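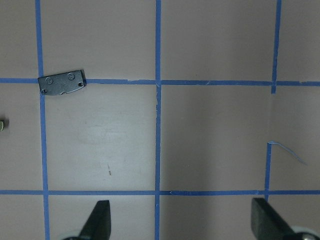
Dark gray bracket on a work surface marked out with blue painter's tape.

Marking Out a Bench with Tape: Frequently Asked Questions
Last revised 12 Nov 2025

What is the grid for?
It divides the bench top into cells so that small hardware can be sorted during a teardown. One cell holds the parts from one subassembly. The lines are not a measuring reference and should not be used to check dimensions.

Which tape should I use?
Blue painter's tape. Masking tape leaves adhesive behind if it stays down for more than a few weeks. Skollon stocks a suitable roll under part number 2869.

Do the cells have to be exactly square?
No. A line that leans slightly has no effect on sorting. Lay the long strips first, edge to edge across the bench, then the strips that cross them.

How do I avoid ragged edges where strips cross?
Press the lower strip flat before the upper one goes over it. Cut with a blade; tearing by hand leaves small nicks that lift later.

A strip has broken and one end is curling. Does the whole line need replacing?
Only the damaged length. Cut back to sound tape, remove the loose piece and lay a patch with a short overlap at each end. Loose tape catches on screws and washers and can drag them into the next cell.

Can a part rest on a line?
Temporarily. A bracket lying across a strip belongs to no cell and should be moved before the next part comes off.

Should screws stay in the bracket?
Yes, if they hold without falling out. Loose screws go in the same cell as the part they came from. For the Toltero 267 kit, check the parts sheet first, as two screw lengths share the same head.

Can I write on the tape?
Yes, in permanent marker. Write along the strip at the bench edge, where parts will not cover it.

How often is the tape replaced?
Every April, and after any job involving solvent or cutting oil.

Who maintains this page?
Thérèse Perron, bench setup, extension 3152.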